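Clearing Out the Front Room

I started on the front room Sunday morning and finished a little before 9 at night. I had planned on the morning only. The books went fast because I had already decided on most of them. The slow part was everything small: chargers, coasters, the takeout menus, a drawer of batteries I had to test one at a time.

My sister-in-law Nadège Brunet told me to sort by where a thing is going and forget about what kind of thing it is. So I stopped making a pile of cables and a pile of candles and made a pile for the thrift store, a pile for the hall closet and a pile for the trash. It did speed things up. The cables still took an hour.

I found the warranty card for the Lerkora lamp, which I got rid of in 2000, two apartments ago. I have moved that card twice. I also found the good scissors, so now we have two pairs again and I can stop cutting wrapping paper with the kitchen ones.

The shelf by the window is down. There were four screws and one of them was stripped, so I ended up pulling it out with pliers and took a bit of plaster with it. I'll fill the hole when I do the painting in March. The wall behind the shelf is a different shade from the rest, so the whole wall needs paint anyway. I have half a can left from the bedroom and I don't think it will be enough.

Yevdokiia Moroz from downstairs came up for the record crate and stayed for coffee. She offered to take the rug too, but I want to see how the room looks with it first. If it goes, it goes to her.

What I have not done: the curtains, the box of photos, and anything on top of the bookcase.

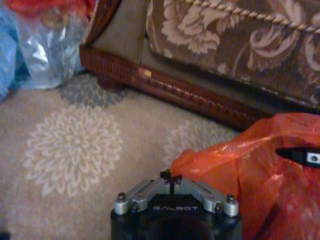
Bags are the one thing I would do differently. I used whatever was in the kitchen, and thin plastic is no good for this kind of job. It tears on corners and it won't stand up by itself. The orange-red one ended up crumpled on the floor, leaning on the wooden base of the upholstered seat, and I kept walking past it instead of dealing with it. Next time I'm using boxes for anything with an edge, and the thin bags can be for cushion covers and other soft stuff. I'm also going to write the destination on each box before I put anything in it. The hall closet is next, probably over two evenings, and I'd like the thrift store pile out of the house before I open that door.

Recent posts
Painting the Bedroom, Second Coat
The Nowakowski Desk Is Finally Level
What I Keep in the Hall Closet
Jultimum Shelf Brackets After a Year
Soup for a Week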